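The last of the place cards went out this morning, so I have a table again. I want to write down how the job went while I still remember the numbers, mostly for my own use, but a few people who letter envelopes have asked how I price and plan a big order, and this one was the biggest I have taken.

The order came from Gervásio Barbosa, who was planning his daughter's wedding at a farm near Prado. He wanted 122 invitations, each with a reply card, a map and two envelopes, and later on place cards and table numbers to match. He wrote me a long and very clear first message. He had the wording settled in two languages, he had a guest list in a spreadsheet, and he knew he wanted dark blue ink on cream. Most people come to me with a mood and a deadline. He came with a list.

The paper took the longest to decide. I usually use a cotton sheet called Clasero for the main card, and I sent him that along with a lighter felt-finish sheet and a plain smooth one. He picked the Clasero for the invitation and the smooth one for everything else. I thought the two might look wrong together, because the cotton is a little warmer in color, but once the smooth cards were tucked behind the invitation the difference was hard to see. The smooth sheet also costs a lot less and takes a pen better, so I have started offering that pairing to other people.

I print the flat text on a small press and do the names and addresses by hand with a pointed pen. For this set the press did the main wording, the reply card and the map. The pen did the names on the invitations, both envelopes, and a small olive branch at the top of each card. The branch was my idea and I regretted it by the second evening. It has seven leaves and takes a little over a minute, which sounds like nothing until you do it all week.

I keep a tally of hours on every job. I don't bill by the hour, but the tally tells me if my flat price makes any sense. On this one I also kept a tally of pieces, counting spoiled ones, and the total that passed across my table from the first sample to the last place card was 1552. I ordered extra of everything, as I always do, and still had to send for more inner envelopes near the end. 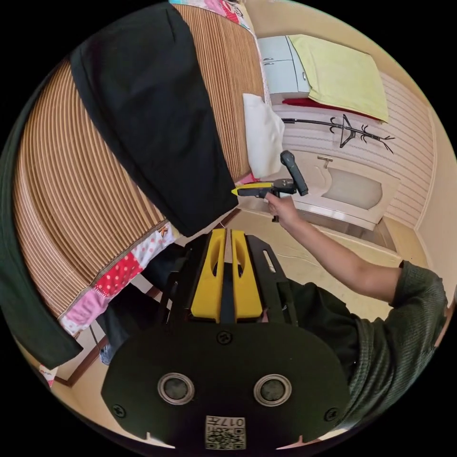 How many extra envelopes should you order for hand addressing?

Fifteen percent over the guest count is what I use for outer envelopes, and twenty percent if they are a dark color, where a mistake can't be scraped off. Add a few more for late guests and for one complete set the couple can keep.

I should have followed my own rule on the inner envelopes. They only carry first names, so I told myself I would hardly spoil any. What happened is that short names are where I stop paying attention. I wrote one "Ana" as "Anna" and then did three more the same way before I looked at the list again.

The ink was Sasora, the dark blue one. I have used the black from the same maker for years and assumed the blue would behave the same. It is thinner. On the smooth envelopes it was fine, but on the cotton card it feathered at the ends of the downstrokes, and I lost most of an afternoon to that. A few drops of gum arabic in a small jar fixed it. After that I mixed enough for two evenings at a time, wrote the proportions on the lid with a grease pencil, and had no more trouble. If you mix your own, make a test line on the real paper every time you open the jar. Scrap paper tells you very little.

Addressing went faster than I expected once I had a routine. I did outer envelopes in the morning when my hand is steadiest, inner ones after lunch, and the branches at night. I rule my guidelines on a sheet that sits under the envelope on a light pad, so there is no pencil to erase. The liners blocked the light, though, so those had to be glued in after the lettering. I would rather do liners first and get them out of the way, but it isn't possible with this method unless you use a laser level, and I find those hard on the eyes.

The liners were a printed pattern of blue tiles that Gervásio's wife had drawn. She sent it as a scan and I had it printed on thin text paper. Cutting them by hand was slow. I made a template from a piece of mat board and cut four sheets at once, and after the first stack I put in a new blade for every new stack. A dull blade drags the bottom sheet and you end up with one liner in four that is a hair too wide for the flap.

Postage came to $447, with the overseas envelopes included. People are often surprised by this part. Two envelopes, a thick card and three inserts will push you past the basic letter weight, and anything stiff can cost more again. I take one finished set to the counter and have it weighed before anyone buys stamps. I also ask for hand canceling, and about half the time I get it. 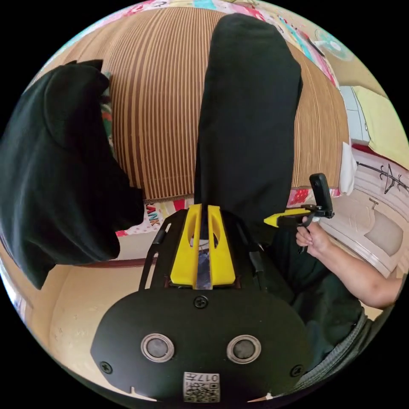
Zakuddale, May

I am adding this part some weeks later, now that the day itself has come and gone and I have heard back from the family.

All but two of the invitations arrived. One was returned with the apartment number missing, and that was missing from the list, so I lettered a new envelope and sent it the same day. The other never turned up, and Gervásio gave that couple theirs in person from the spare sets.

The place cards changed twice. The first count was based on the reply cards, then a group of cousins who had said no decided to come, and then the tables were rearranged. The names didn't change when the tables did, but I had put a small table number on the back of each card, and all of those were wrong. I ended up covering them with a round paper sticker and writing the new number on that. It looked fine. Next time I will leave the backs blank and let whoever sets the tables work from a chart.

On price, I charged $4000 for the whole suite, with postage billed on top at cost. Going by my tally I came out slightly under what I want to make for an hour of work. The branches account for nearly all of the shortfall. If I draw something on every card again I will either price it as its own line or have it made into a plate and printed. I think I would still hand draw it for a small order, thirty or forty cards, where it stays enjoyable and the small differences from card to card show up.

A few smaller notes. I went through five nibs, which is more than normal, and I blame the cotton paper. Fibers get caught between the tines and you have to wipe the nib every few words. A damp lint-free cloth works better than a paper towel. I numbered the back of each reply card very lightly in pencil to match the guest list, and that saved us three times when people sent the card back without writing their name on it. I packed the finished sets upright in shoe boxes, in list order, with a strip of card between each letter of the alphabet, and the family told me that made the mailing easy.

The next order is a small one, a christening, forty cards in brown ink on a gray sheet I haven't tried before. The samples are due here next week. I have already asked for extra envelopes — twenty percent this time, inner ones too.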